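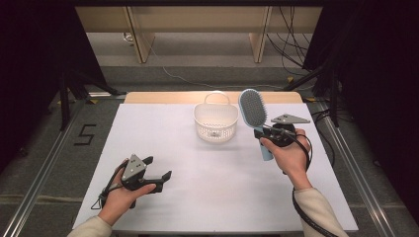 The Night Ferry to Esley

The boat was meant to leave at eight, and at ten past Alžběta Šťastný was still running down the harbour hill at Bitthorpe with her accordion banging against her back and one shoelace undone, shouting "Wait! Wait for me!" at a ship that had shown no sign of going anywhere.

She had never been so happy in her life. She was fifty years old, she had sold her car, and she was going to play in a band!

A proper band, too. She had met them in January, when Mrs Ó Conaill's niece got married in the hall behind the church and the hired pianist was snowed in on the wrong side of the moor. Somebody remembered that the woman from the bakery had a squeezebox. So Alžběta went home for it, still in her apron, and played until her arms shook, polkas mostly, and a slow waltz her grandfather used to hum while he shaved. Afterwards a tall man with a fiddle case had come over and asked her where on earth she'd been hiding.

"Behind the bread," she said.

The band was called Drunix. She thought it sounded like something you'd pour down a sink, and she loved it anyway.

Now the man at the gangway looked at her ticket, looked at the accordion, and grinned. "You'll be playing that on board, will you?"

"Try and stop me!"

He let her through. She climbed the iron stairs (so steep, and so wonderfully green with old paint) and came out on the top deck, where the wind took her hat straight off and carried it away over the harbour wall. It had been a good hat. She watched it go, turning over and over above the moored boats, and laughed so hard that a small boy came and stood beside her to see what was funny.

"My hat's gone to sea," she told him.

"Will it come back?"

"I shouldn't think so. It looks very pleased."

He thought this over. He had a packet of crisps and he offered her one, and they ate them together while the ropes came off and the whole ship gave a shudder from end to end. Oh, that shudder! She felt it in her teeth. The lights of Bitthorpe began to slide, first the fish market, then the long row of pubs, then her own bakery on the corner with the blind pulled down and the new people's van parked outside. She had thought she might cry at that. She waited for it, quite politely, but all that came was a great swelling tune, the one she'd been practising for weeks in the flour store with the door shut so the girls wouldn't hear her mistakes.

So she sat down on a life jacket locker, undid the straps and played it.

It came out badly at first, because her fingers were cold, and she missed the turn in the second part as she always did. The boy put his hands over his ears, then took them off again. A couple with a dog came up the stairs. A lorry driver who'd been leaning on the rail with his back to everyone began to tap his ring against the metal, right on the beat, without turning round. She nodded at his back and took it faster.

Then, from somewhere below, a fiddle joined in.

It couldn't be. They were all meant to be in Esley already, they had gone across that morning with the drums! But it was the same tune, her tune, with that cheeky little slide at the top that only one person ever put in. She kept on playing and leaned out sideways as far as the accordion would let her. Up the green stairs came the top of a head, then a bow going like mad, then the whole long length of him, soaked to the knees in sea water for some reason and smiling all over his face.

"You missed the boat?" she shouted.

"Missed it twice!" he shouted back. "Don't slow down!"

She had no intention of slowing down. The dog had started to howl, very nearly in key, and the boy was dancing with his crisp packet held over his head, and out past the end of the harbour wall the first real wave was lifting itself up to meet them.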